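From: Misaki Maruyama
To: Stoldale swap list
Date: October 8, 2003
Subject: Re: [stoldale-swap] hangers for the coat sale

Ayman El Idrissi wrote:
> Before we buy anything, what have we got left over from June?
> Grokaldale say they can lend us wire ones, a box of 200, but
> the wire ones wrecked the shoulders on the knits last time and
> I'd sooner not. Also does anyone know if the plastic kind with
> the rubber grips will hold a winter coat. Shukla had them cheap.
>
> Ayman

Quick one, on my way out the door.

Went through the June stuff last night. Mostly the cream plastic ones, the kind with gray-green rubber grips on the arms and a metal hook. Fine for blouses, dresses, anything slippery. I would not put a wool coat on one, the shoulders are too thin and you get that pointy bump in the sleeve. Light jackets ok.

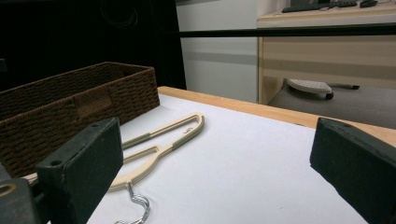 So I'd say keep those for the dress rail and borrow wooden ones for the coats. Bridach had a pile when they closed the upstairs, will call tommorow unless someone has already. Please not the wire ones. I spent a whole evening steaming cardigans in June and am not doing it again.

Sizes: still need dividers for the rails. Cardboard is fine. Whoever has the fat marker, bring it.

Ayman, on Shukla, if they are still 20 to a pack then get one pack and stop there, we have no place to keep more. Receipt to me please, I have 19 dollars left in the envelope and after that its out of my pocket.

Oh and hooks. If a hook spins loose put that hanger to one side, dont send it back to the rail. Lost a silk blouse to the floor that way, somebody stepped on it.

More when I'm back.

Misaki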